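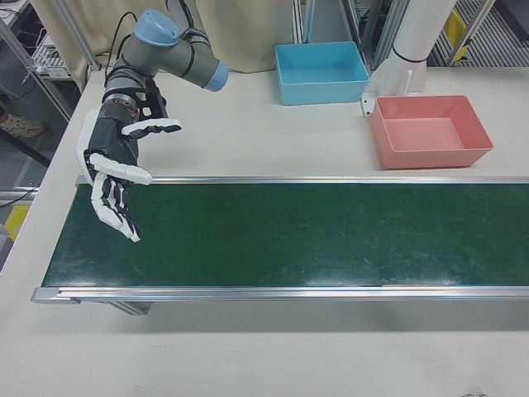

The hand over the left end of the belt, with the blue and pink bins behind.

Recording a sorting task by remote control

These steps cover one task: picking parts off a conveyor and dropping them into the correct bin, with the operator driving the arm and hand from a glove and wrist tracker. The same routine works for hand guiding, apart from step 3.

1. Set the bins first. Both need to be within reach without the elbow locking out. Mark their corners on the table in pencil. If a bin gets knocked halfway through a batch, put it back on the marks before you record again.

2. Choose a start pose and save it. We use the left end of the belt, palm down, fingers part curled. Every recording begins from this pose. In the Grakow software it goes under Poses > Home.

3. Calibrate the glove. Open your hand flat, make a fist, then touch your thumb to each fingertip in turn. Watch the robot's thumb while you do this. If it lags or stops short, run the calibration again -- a poor thumb will spoil every grasp in the batch.

4. Run the belt at its lowest speed and practise without recording. Most people reach too late at first. Move the hand ahead of the part and let the part come to you.

5. Start recording, then start the belt. Pick, lift clear of the rail, carry, release, return to the start pose. Stop recording only when the arm is still.

6. Label the take straight away as good, poor or failed. Keep the failed ones in a separate folder. A dropped part that you pick up again cleanly counts as good.

Aim for 80 good takes per operator before changing anything. Vary where the part sits across the belt, but keep your route to the bin much the same. Large changes of route confused our first model, which was trained on 181 takes from three people with very different habits.

Take a break every 8 takes. Tired wrists show up in the data as small shakes near the release.

If the arm drifts from the start pose between takes, check the cables for pulling at the elbow before you touch any settings.

Ridwan Krishnan, 05/02/2023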